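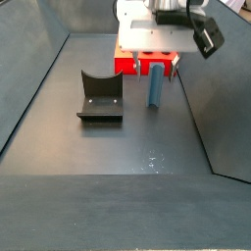
1. Opening (keep it short!!)

Thanks to Märta for the intro. Say who I am, moved to Erkside from the city, run the repair desk at Lodhi, bikes mostly.
Topic: why people stop riding in winter and what gets them back on the bike.
Ask room: who rode in December? Hands. Wait for it.

2. The survey

400 forms out, 75 came back. Daniyal did the sorting, thank him.
Biggest answer was not cold. Dark. Then wet feet, then "nowhere to put my stuff at work."
Read the quote from the nurse, slowly. Her ride home along the canal path, no lights past the lock.
Don't get into the helmet thing. If somebody asks, after.

3. Lights

Cheap light on low is fine for being seen, not for seeing. People mix these up.
Aim it down a bit. Oncoming riders hate you otherwise.
Story: Naheed and the dead battery on Pedoveck hill. Walked home. Carries 2 rear lights now.

4. Feet and hands

Mudguards first, then fancy shoes. Long flap on the front one.
Wool socks, bread bag over them if its really bad. Gets a laugh usually
Mittens warmer than gloves but try braking in them before you go out in traffic.

5. Chain

Salt. Wipe it when you get in, drop of oil, wipe again. Takes less time than the kettle.
Skip the long bit on wet lube vs dry lube, ran over last time.

6. What we're asking for

Lights on the canal path, all the way to the bridge.
Drying room at the station, Tahira has the drawings, point to her.
Gritting on route 44 before the morning shift, not afetr.

7. Close

Sign up sheet by the door. Group rides start from the Lodhi shop, slow pace, no one gets dropped.
Questions. Repeat each one into the mic, back row can't hear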